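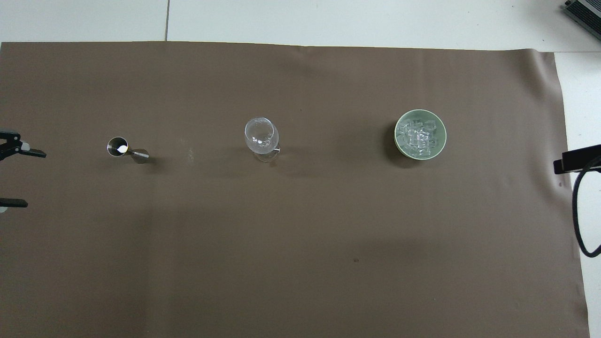

Protecting a white tile counter for a drinks night: is brown paper enough?

Posted by Ye-ji Ko
January 2018, in Home Bar and Entertaining

Hi all! I've been reading this board for ages and finally have something to post. We have a white tiled counter with gray grout, and every time I make drinks for people I end up scrubbing that grout for days afterward (cranberry juice is the worst, red vermouth is right behind it). So for my sister's birthday I'm planning to roll brown paper over the whole thing and do everything on top of it. Jigger, glass, a bowl of ice, and whatever I'm pouring next to them. It looks kind of nice too, like a bistro table!

My worries are these. First, does the paper just turn to mush once the ice starts sweating? I have a heavy roll from Posley that was meant for wrapping parcels and it feels sturdy, but I haven't put water anywhere near it. Second, the front edge won't lie flat. It curls up right where I'd be standing and I can already picture my sleeve catching it and a glass going over. And third, what do you do about ice? I've been using a green ceramic cereal bowl and my hands, which my sister informs me is disgusting.

We're expecting 13 people, so not huge, but I'll be the only one making drinks and I'd like to enjoy some of it. Any advice welcome, even if it's "just use a tray."

Gyu-bin Son

Just use a tray.

Okay, kidding, sort of. Paper is fine! I've done it for years. I used to help out at a little place called Vundale where we papered the whole prep table every evening and peeled it off at the end of the night, and the table under it stayed in great shape. A few things I learned there, in no special order.

Parcel paper will take drips but it won't take a puddle. If a bowl of ice sits on it for a couple of hours you're going to get a soft ring underneath, and then when you slide the bowl the paper tears. So put a folded dish towel or a saucer under the bowl. A double layer of paper helps a little, but the towel helps a lot more. Keep a second towel near your pouring hand and blot as you go. Rubbing is what shreds it.

For the curl, unroll the paper the night before with the curl side down and set cutting boards on it. Then on the day run painter's tape along the front edge, the whole length, and fold the tape under if you don't want to see it. Painter's tape comes off glazed tile easily. I wouldn't use packing tape, I once spent a very long morning with a razor blade and a bottle of rubbing alcohol.

Now the ice. Your sister is right, sorry! Get a small metal scoop. 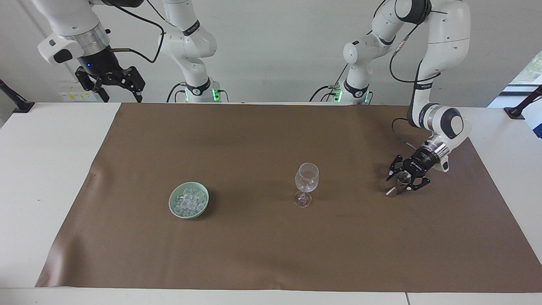
A little metal one is plenty for a bowl that size, and it will run you next to nothing at a restaurant supply store. Rest it on a plate when you're not using it and don't leave it buried in the ice, or the handle gets so cold you won't want to pick it up. Please don't scoop with the glass itself either. If a rim chips in the bowl you have to throw out every bit of ice, and clear glass in clear ice is impossible to find.

I'd also keep the bowl wide and shallow and refill it often from the freezer. People always want to start with a mountain of ice and then the bottom half is soup by the time they reach it. For 13 people I'd have two big bags in the freezer and not be shy with it.

One more, about the jigger. Mine is the two-ended kind and it falls over if you so much as look at it, so I lay it on its side on a folded napkin between drinks. It leaves a drip mark on bare paper every time. Have fun!

Prinavico76

butcher paper with the coating on one side, shiny side up. cost me more than the plain stuff but I've never had it soak through. also put your stemmed glasses toward the wall and not near the front, the wrinkles in the paper make them wobble

Ye-ji Ko

Thank you both so much! I bought a scoop this afternoon and I'm going to try the painter's tape. I already have the Posley roll so I'll stick with that and a towel under the bowl, but the coated kind is going on the list for July when we do this again outside. Moving the wine glasses back too, I set one down on a crease just now and yep, wobbly.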